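In Defense of the Cupboard Where Nothing Matches

28 January 2021

My sister-in-law sent me a link over the holidays to a set of eight white mugs, all the same height, all the same width, made to stack in two neat towers. She meant it kindly. She had opened my cupboard to make herself some tea, and I suppose she felt what a lot of tidy people feel when they open my cupboard, which is a sort of worry on my behalf. I thanked her, I looked at the mugs for quite a while (they were very nice mugs, I want to be fair to them), and then I closed the page and had my coffee out of something yellow.

I have been turning it over ever since, and I have come around to thinking that a household is better off with cups that don't match. I know how that sounds. There are bigger questions in the world. But most of us reach for a cup before we have said a word to anybody in the morning, and I don't see why the first thing you touch every day shouldn't get a few paragraphs.

Let me start at the bottom, with plastic, because that is where the matching-set people and I part ways the soonest. They would have it out of the house by the weekend, or at best sent up to the attic with the camping things. I would put a bright blue plastic cup on the same table as the good stoneware and not blush.
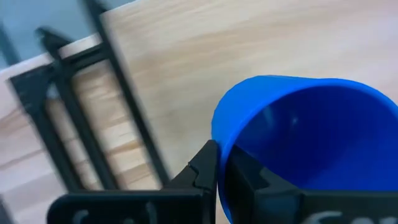 When I was small, plastic cups lived on the low shelf and belonged to whoever could reach them, and I still think that is the right arrangement. A child with a plastic cup can get her own water. A grandfather whose hands shake a little can drink his juice without everyone at the table holding their breath. And a strong color is a help to anyone who puts a drink down and wanders off, as I do, because you can find it again from across the room. Try that with one white mug out of eight! At my sister-in-law's last October there were five of us in the kitchen and we spent half the visit peering into cups, asking each other who took milk.

My old neighbor Siriporn Sombatkul settled this for me years ago, before I knew it was a question. She had a mug for every person who came by regularly, and none of them were related to each other in any way I could see. Mine was squat and brown with a chip near the handle. The first time she gave it to me without asking, I understood that I had become somebody who came by regularly, and I went home in a very good mood. I don't believe a stacking set could have told me that.

Then there is the matter of shape, which I feel strongly about. People talk as if a mug were a mug. A tall one with a straight rim is for a long letter or a long phone call, and it wants a handle with plenty of room in it. A short one with a rounded belly is for the second cup, the one you hadn't planned on. I like flat panels on the side of a mug too, since my thumb likes to have somewhere to go while I'm thinking, and I like a glaze with some shine on it.
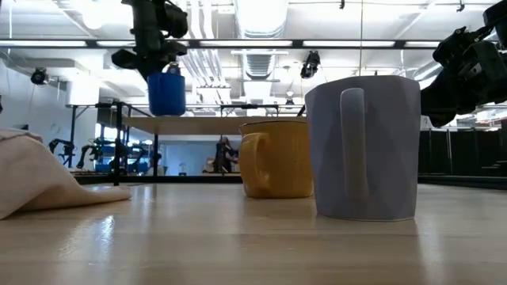 I will grant the other side a few things. Odd mugs do not stack. They take up more shelf than they should, and now and then one of them turns out to be too wide for the dishwasher rack and has to be washed by hand forever. If you live in one room with one shelf, buy the towers, and I will come over and drink from them happily.

What I can't go along with is the idea that a mixed cupboard is a cupboard somebody has given up on. Mine took twenty years. A good many of those mugs came from people, and a few of those people are gone, and the mustard-colored one I drank from while I was looking at that link was a wedding present to a couple who decided they'd rather have the shelf space. I wrote back to my sister-in-law and told her the white ones were lovely. She is coming again in the spring, and I've been looking for a mug for her, something tall, maybe green.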